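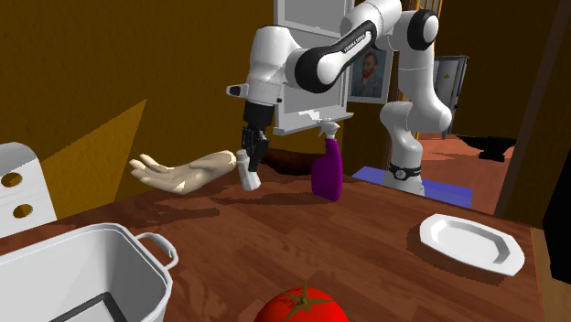 Club News > Women's Section > May

Titstead keep second place after a long afternoon at Prurnonside

Our women's first team came back from Prurnonside with a 2–2 draw, and I think most of us who made the trip were satisfied with it in the end. At half-time I would not have said so. We were two goals down, the wind was blowing straight into our faces, and the Prurnonside supporters had already begun to sing about promotion.

The first goal came after only 8 minutes. We lost the ball in midfield from our own throw-in, and their number nine ran through the center and shot low to the left of the goalkeeper. The second was a free kick from a wide position, which nobody touched, and it went in at the far post. Such goals are hard to defend in wind, but the coaches were not happy with the marking and they said this clearly in the dressing room.

In the second half we played with three at the back and pushed Pruitt higher on the right side. She has been used mostly as a defender this season, and I must admit I was not sure about the change. Within a few minutes she had won two corners. From the second one the ball was headed down to Hema Kulkarni, who turned very quickly and hit it into the roof of the net from close range. It was her first goal since she returned from the knee injury, and the whole bench ran to the line.

After this the game was more open. Prurnonside hit the crossbar from a header, and our goalkeeper made a good save with her feet when their winger was alone in front of her. The equalizer arrived late. Kulkarni was pulled down at the edge of the box, the referee waited to see if there was an advantage, and then gave the free kick. Pruitt took it. The ball touched the wall, changed direction and passed the goalkeeper on the wrong side. A little lucky, yes, but we had three shots blocked before it, so I will not complain.

"In the first half we were afraid of the ball," Kulkarni told me while the team was waiting for the bus. "The coach said to play it on the ground and to stop looking at the score. I felt my knee a bit in the last ten minutes, but it was only tired, nothing bad."

We remain second in the table, one point behind Prurnonside, with two games left. Both of them are at home. If we win both and Prurnonside drop points in one, we go up as champions. The second place gives a play-off, and this would be played on a neutral ground which the league has not yet announced.

The attendance was 400, a very good number for that ground. For our last home game the club would like to reach 1000, which has never been done for a women's match at Titstead. Tickets for members are free, and children under 12 do not pay. Please come by the east gate, as the main gate will be closed while the new turnstiles are put in. Gates open at 1:15 p.m. and kick-off is at 2:30 p.m.

The supporters' bus for the possible play-off has 40 seats. Names are taken at the clubhouse bar, and those who traveled to Prurnonside have priority until the end of the month. A deposit is not needed, but if you cannot come, please tell us early so another person can use your seat.

The Dradurance Cup tie of the second team was postponed because of water on the field. The new date will be put on the notice board next to the changing rooms.

14 shares | 6 comments

Last updated: May, 9:20 p.m.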